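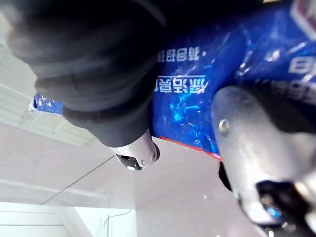
How to budget for a gripper when you pack soft, shiny stuff

I've now bought three grippers for our little snack-box line, and I only budgeted properly for the last one. So if you're about to put a robot arm on a packing bench and you're trying to figure out what the hand end of it will really cost, this is how I'd go about it today. You'll need a spreadsheet, a couple of evenings, and a bag of your own product.

Step 1: Start with the package

I started with the catalog, which was dumb. Go get your worst item and put it on the desk. Ours is the glossy plastic packet with crimped ends -- it slides, it creases, and the shiny surface throws bright reflections right back at whatever camera you're using. Write down the weight, the narrowest side, how much it squashes, and whether anyone will care about a dent. A rigid box needs almost none of this thinking. A crinkly wrapper needs all of it.

Step 2: Set a ceiling for the whole hand

I gave myself $2,000 for everything past the wrist. That means gripper, fingers, covers, mounting plate, cable and wrist camera, all in the one number. My first time out I spent the whole $2,000 on the gripper by itself and then had to go back and ask for more money to bolt it on. Not a fun email to write!

The Zesel unit I ended up with left enough room for the rest, and the total landed at $1,950. The Vergara was nicer to look at and would have eaten the lot.

Step 3: Price the fingers separately

Bare metal fingers come with most grippers and they're fine for plenty of things. For slick film I like one finger in a black rubber sleeve working against a plain metal one. You get some give on one side and a firm stop on the other, and you only have to buy covers for half the hand. Some people sleeve both. Try it each way before you order a stack.

Covers are consumables, so put them on their own line next to tape and labels. I order 10 at a time from Jindgate and the shipping hurts a lot less that way. Ask these before you pay:

- Does the cover slide off, or is it glued?
- Which screws hold the finger, and can you get at them with the hand still mounted?
- Is a bare replacement finger sold alone or only in pairs?

That last one got me. Pairs only, on my first gripper, and I have a drawer of left fingers to show for it.

Step 4: Look through the wrist camera before you buy it

If the camera sits down by the gripper, a lot of what it sees is gripper. The fingers are so close they go blurry, and the package fills up most of what's left. The printing can come out upside down too, depending on how the wrist is turned. None of that matters if you just want to know whether something's in the hand. It matters a lot if you were hoping to read labels with it, and then you should budget for a second camera on a fixed stand. Ask the seller for sample pictures with an item actually in the grip. Gallow sent me a folder the same afternoon, and I crossed one camera off my list after looking at it.

Step 5: Add the boring lines

Cable clips, spare screws, a hex key that lives at the bench, a spare cable. Also your own time. I put in two full days for mounting and fiddling and used three. And throw in a case of product you don't plan to sell, you'll be picking it up and dropping it all week.

Step 6: Ask for a loan unit

Most sellers have one, they just don't put it on the website. Run it with your own packets, corners first, then flat, then upside down. Keep a tally on paper. If the seller says no to a loan, mail them a box of product and ask for a video -- I've done that twice and both times it was enough to decide.

Order the spare covers with the gripper. Mine were on backorder until March.

Last updated: 23/11/2018

Related posts
Picking a bench height for a small arm
Suction cups or fingers for film bags?
What I keep in the spares drawer
Used robot arms: what to check first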